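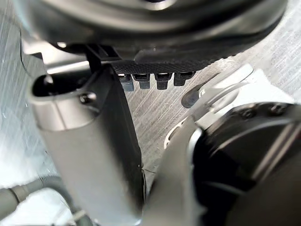 Detalle de la pinza y la muñeca, con superficie de acero al fondo.

Cuaderno de taller, puesto Drarnley. Marzo, entrada de las 10:40.

Se revisa con Tín Lâm el reparto de tareas del office. Hasta ahora el personal de Navham dedicaba unos 55 minutos por turno a recoger y cargar la vajilla. El brazo asume la carga; la persona de turno conserva el control visual y la parada.

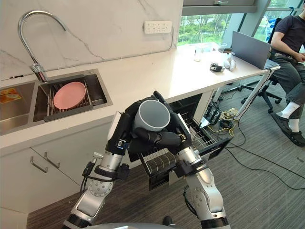
La plantilla solicita que el cambio conste por escrito — en particular, quién responde de una pieza rota. Helju Kairys propone que figure el responsable del turno, sin repercusión individual. Queda pendiente de respuesta por parte de Ullel.

Se acuerda además no reducir las horas contratadas durante el periodo de prueba. El tiempo liberado se destinará a recepción de género y a formación.

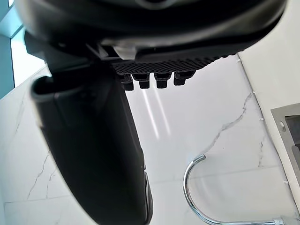 Incidencias y observaciones

Dos compañeras indican que esperar junto al fregadero resulta más cansado que hacer la tarea. Se estudiará un aviso acústico que permita atender otro puesto. El procedimiento Từ, versión 7, no contempla este caso y deberá modificarse.
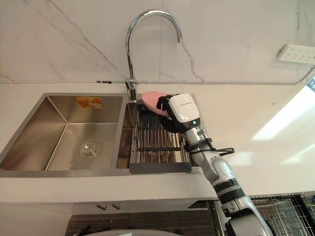 Lectura: 1 min

El registro de paradas manuales pasa a rellenarse al cierre del turno, con firma de quien las efectúa. Kairys remitirá el modelo de hoja. Falta confirmar con Lâm el horario de la segunda sesión de formación.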